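Detgate Home Sim: your questions, my answers

By Radymyr Fedoruk
December
4 min read

I've been renting time on the Detgate Home Sim since the summer, and every time I mention it somebody writes in with the same handful of questions. So I've put them in one place. I'm a paying customer, I don't work for Detgate, and I grumble about them fairly often.

What do I get for my money?

A set of furnished rooms that live on Detgate's servers, a two-armed robot to drive around in them, and a list of household jobs to try. You can drive by hand or plug in your own control software and let that have a go. My plan comes with 16 rooms. There's a smaller plan called Atlow with three, and I'd start there if you're only curious.

Do I need a real robot?

No, and that was the whole attraction for me! I have a desk in a spare bedroom and a laptop that gets far too hot. If you do own a robot you can export your runs and try them on it, but I can't tell you how well that goes.

Is it hard to set up?

I lost a Sunday to it. Most of that was my own fault (I skipped the page about graphics drivers, then spent hours blaming everything else). A friend who read the instructions properly was driving before lunch.

What are the rooms like?

Lived-in, I'd say. They aren't bare boxes with one cube on the floor, and that matters, as a robot that can only find a cup on an empty table isn't much use to anyone. The one I go back to most is a sitting room with a long dark blue sofa, a parquet floor and a table laid with a teapot, a mug, a plate and a slice of melon. The tidying jobs in there have kept me busy for weeks.

You see it all from the robot's side, with its arms and body taking up a fair bit of the view. It feels odd for the first hour and then you stop thinking about it.
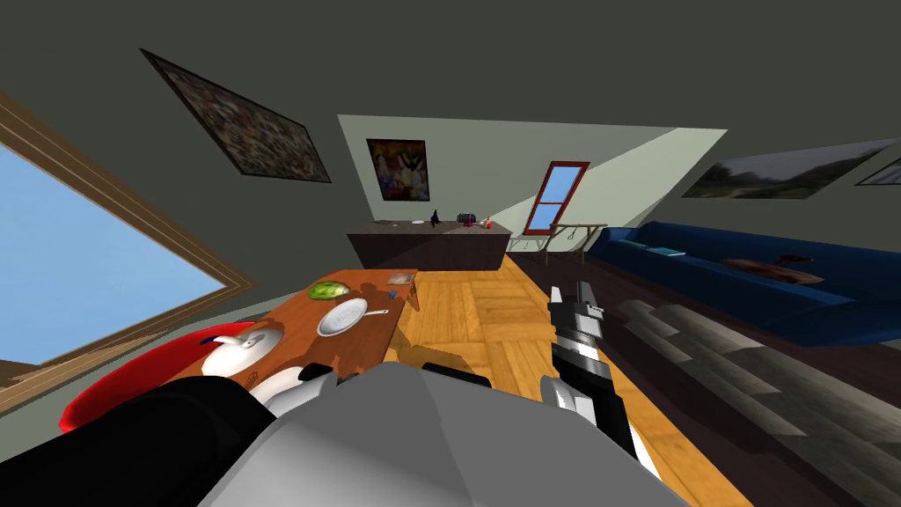

Why does the room look tilted?

The view moves with the robot, so if the robot's viewpoint leans, so does everything else, walls and pictures and all. My first thought was that I'd broken something. You can switch on a levelled view in the settings, and it's kinder on the stomach, but I leave it off when I'm testing my own software, which has to cope with the raw view anyway.

Can I move things about?

Yes, up to a point. Small objects can go anywhere they'll fit, and you can save the layout and come back to it. Furniture is fixed on Atlow. On the bigger plan you can shift it, though I once put a sofa halfway through a wall and had to reset the room.

How good is the physics?

Decent for stiff things like plates and books. I'm less keen on how it treats handles. My gripper will look as if it has a firm hold on a mug and then the mug slides off as though it's been buttered. The last update, Cuautle, made this better but hasn't cured it. If your project is all about fine finger work, try before you buy.

Can two people share a room?

Two can be logged in at once, one driving and one watching. I've used this to get help with a stubborn bit of code and it worked nicely – a bit like having someone in the passenger seat. You can swap over without restarting.

What happens when it crashes?

You lose whatever you haven't saved. Runs save on their own when they finish, but a layout you're halfway through doesn't. I've had three crashes so far, all with too many other programs open.

Is the support any use?

Slow but friendly. I get proper replies from a person, usually the next working day. The user forum is quicker, and there's a long thread there by someone called Dekholm that explains the camera settings far better than the manual does. Read that first.

Would I pay for it again?

I already have. I'd like the mug problem sorted and I'd like layouts to save themselves, and I've told them so twice. But for learning how to get a robot around a cluttered room from a spare bedroom, I haven't found anything I like more. If I've missed your question, send it over and I'll add it when I next update the page.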